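Search tips
Enter keyword
Go

Looking After a Counter Arm in a Simulated Kitchen

These notes cover one cell: a single white arm at a kitchen counter, with a shelf, a rail of utensils and a cabinet door within reach. We run it in simulation in the Civen workspace, and most of the tips came from setting the same kitchen up more than once and forgetting what we did the first time. If your kitchen is laid out differently, the order of work still holds.

Before you open the scene

Make a copy of the project folder and put the month in the name. Ours is just called "counter October". Work in the copy. If it goes well, the copy becomes the new original.

Write down the base position of the arm before you touch anything. Three numbers for position, three for rotation, on paper or in a text file next to the project. The base is easy to drag by accident when you are trying to select the countertop, and a small shift is hard to see on screen. You will find it later when the hand misses everything by the same amount.

Check the units. A jar imported in millimeters into a scene built in meters comes in enormous, and you will spot that right away. Inches are harder to catch. Measure the countertop height with the ruler tool. If it doesn't read close to a normal kitchen counter, stop and fix the scale there.

Placing the base

Put the base where the arm can reach the back of the counter with the elbow still bent. If the arm has to be nearly straight to get to the wall, the last part of the reach will be slow and jerky, and the solver will sometimes flip the elbow to the other side.

Our counter takes a reach of 600 mm from the front edge to the backsplash. We allow extra for the shelf, which needs the hand to go up and then over and down. Test the highest place first and the farthest place second. Everything in between is usually fine.

Keep the base clear of the lower cabinet fronts. Leave the collision shapes switched on when you test this. It is tempting to turn them off to get the first motion running, and then they stay off for a week.

The shelf

A shelf above a counter is the most awkward part of this kind of kitchen. The hand has to come in from above, and the wrist is bulky compared with the fingertips. Three things helped us:

Raise the approach point. Start the downward move at least a hand's length above the lid of whatever is on the shelf.

Come in from the open side. If there is a cabinet door on the right, approach from the left.

Give the shelf its own collision box, separate from the wall. When the two are merged, the simple shape can fill in the space below the shelf, and the planner thinks the utensils are buried in a solid block. 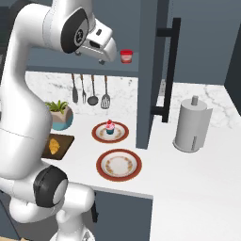 Check the front edge of the shelf too. A thick slab with a square edge should have a box that matches it exactly. If the box is even slightly short, the wrist can pass through the lip without setting anything off, and you won't know until you change the camera angle.

Small jars should be light but not too light. We had ours at a value left over from a test object and it skated along the shelf at the first touch. Put in a believable weight, then raise the friction on the shelf surface before you touch the friction on the jar. The shelf setting covers everything you will ever stand on it.

The utensil rail

Hang the utensils last. Each one is a loose body on a hook, and they all swing for a while when the scene starts. Let the simulation run for 4 seconds before the arm moves. We put a wait at the top of the program and left it there.

If a utensil drops off the rail at startup, the hook and the handle are overlapping. Lift the utensil a hair and let it settle down by itself. Don't fix it with glue joints unless you are sure you'll never want it picked up.

Ladles give more trouble than flat tools. The bowl is hollow, and a simple hull closes it over. For hanging on a rail that doesn't matter. For scooping, split the bowl into several pieces.

Doors and handles

For a tall cabinet door with a bar handle, check these before you try to open it:

The hinge is on the side away from the handle.
The hinge limit is set, so the door stops before it goes into the wall or the next cabinet.
There is a little damping on the hinge. With none, the door swings on after the hand lets go.
The gap behind the bar is open in the collision shape. If the bar is on standoffs and the gap has been filled in, the fingers have nowhere to go.

Start with the door closed and store that as the reset state. We lost an afternoon to a door that was saved slightly open, which made every run begin with a nudge.

Plates and food

Plates want thin, wide collision shapes with a raised rim. A plain disk will work if the plate only has to sit there. If the arm is going to pick it up by the edge, model the rim.

Stand a cupcake on a plate by dropping it from a very small height and saving the scene after it has settled. Typing in the height by hand nearly always leaves it hovering or sunk into the plate, and a sunk one jumps when you press play. Same with bread or pastry on a cutting board.

Things that are only dressing, such as a plant or a paper towel roll, can be fixed in place. Keep their collision shapes on so the arm still goes around them. Fixing them saves a surprising amount of computing time, and it means one less thing to put back.

The gripper

Open and close the gripper with nothing in it and watch both fingertips. They should travel the same distance and meet in the middle. If one leads, look at the joint link between them before changing any force settings.

Set closing force low and work up. For a short jar, grip the body below the lid if the shelf lets you get that far down. If it doesn't, grip the lid and go slower. Squeezing harder usually makes the jar pop out.

Set the tool point at the fingertips. Imported hands often come with the tool point at the wrist, and then every target is off by the length of the hand. To test it, turn the wrist in place with the tool point held still. The fingertips should stay put while the wrist moves around them.

Regular upkeep

A simulated arm doesn't need grease, but it does go out of order. Our list:

Once a week, load the reset state and run the home move. Compare the base position with the numbers you wrote down.

Every time the software updates, check gravity, the time step and the friction defaults. One update reset our time step and the jar began to shiver on the shelf.

Once a month, clear old recordings. Ours had reached 1570 files in one folder, and the program took ages just to show the list. We now keep the last 8 runs and move anything worth saving to a separate drive.

Look at the joint caps and covers now and then with the camera close in. Parts that should be attached to a joint sometimes get attached to the scene instead. Then the arm moves off and leaves a cap hanging in the air.

Common faults

Arm trembles when standing still: gains too high, or the time step is too long. Shorten the step first. If the trembling stops, the gains can stay.

Arm sags slowly at rest: gravity compensation is off, or the gripper weight is missing from the model.

Hand stops short above the target: the approach point has been saved as the final point. Easy to do when you copy a line.

Jar tips as the fingers close: one finger is touching early. Center the hand over the jar again and check that the wrist is square to the shelf.

Elbow swings wide on the way to the shelf: add a middle point with the elbow where you want it. We use one, over the center of the counter and well above the tallest item.

Everything falls at startup: the countertop has lost its collision shape, usually after swapping the material. Put it back and reload.

Saving your work

Save the scene and the program as a pair with the same name. If you change the counter height, the program that goes with the old height will drive the hand into the new surface. Put a one-line note in the file saying what changed. "Shelf up 20 mm" is enough.

When you hand the project to someone else, send the base numbers along with it.

Comments (4)

Bakhtiari
The wait at the start fixed my falling spatula. I had been blaming the hook for days.

Lonosstead
Do you fix the plates in place as well, or only the plant and the towel roll? Mine slide if the arm brushes the counter.

Dretura
@Lonosstead I leave plates loose and raise the counter friction. If your arm is brushing the counter I would look at the tool point first. Mine was set at the wrist and I never noticed until I tried the turning test.

Lonosstead
Tool point was at the wrist. Thanks.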